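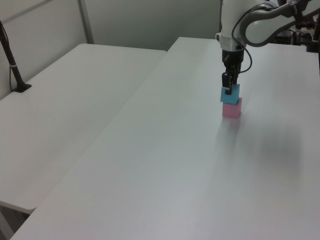

The cable is the part that wears out

Every brochure I've been sent this year promises an arm that "sets itself up." I look after one for a small training workshop, and I'd like to know who these people think does the wiring.

Stacking a blue cube on a pink one is our morning check. It's a toy job, and I'm fond of it for that reason. If the blue block sits a bit skewed on the one below, I want to know why before anybody gives the arm real work. Maybe the fingers closed off centre. Maybe somebody leaned on the table. The software will happily report a successful placement either way, and I stopped taking its word for it in July.

What the sales reps at Pimis never wanted to discuss was the black cable that loops out from the wrist and back up the arm. Too tight and it drags on the gripper whenever the wrist turns. Too slack and it catches on things. We've changed ours twice. The log says the second one went at 2,107 cycles, well short of what I'd been led to expect, and the replacement was 125 dollars plus 12 days of waiting. The arm sat idle for all of them, programmed beautifully.

Shakuntala Tiwari, who trained me, used to run the wrist through its whole range by hand speed before she'd tie down a single clip. It took her most of a morning. The Ikach quick-start guide allows 14 minutes for the entire installation, and I'd love to watch its author try.

I'm told the next model will calibrate itself with a camera and a bit of clever guessing. Fine. A camera mount can be bumped too, and then you've got two things out of line and a program that believes both of them.

So when a manager asks me whether we can drop the maintenance hours now that the cell is "mature," my answer is no. Spend the money on spare cables and a decent set of hex keys, and give whoever opens up at seven enough time to stack two blocks and look at them properly. If there's anything left over, the table feet need levelling again.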